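I only went to the Haltlow open day for the free coffee, and then I stood by the white shelves for so long that my coffee went cold. They'd named the robot Cele. Svenja Lammers from Rondar was running the demo, and she talked to it the whole time, very softly, like you'd talk to a horse near a busy road!

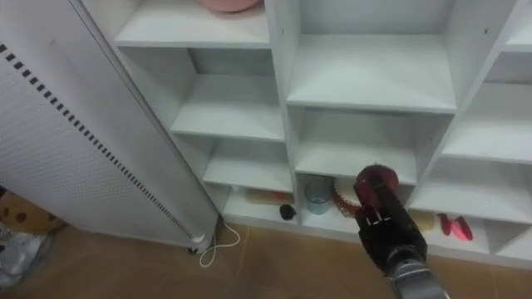

Malte muttered that his grandmother could clear a whole kitchen in the time it took Cele to make up its mind. Well, sure, but I've met his grandmother, and she doesn't wait for anyone.

I asked Svenja if it ever got bored (dumb question, I know). She said Cele had done 284 practice runs since December and she was the one who got bored.
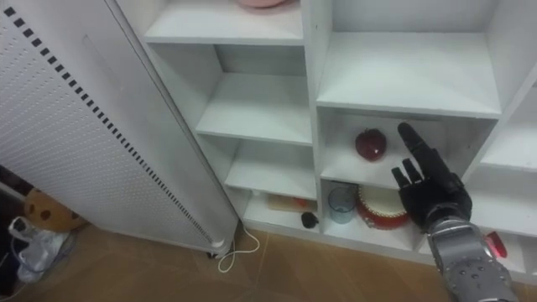
So I told her I'd take a turn on the night shift, mostly as a joke, and she looked at me for a second too long and pulled a form out of her bag. Three pages. I signed it on Malte's back while he complained about the pen.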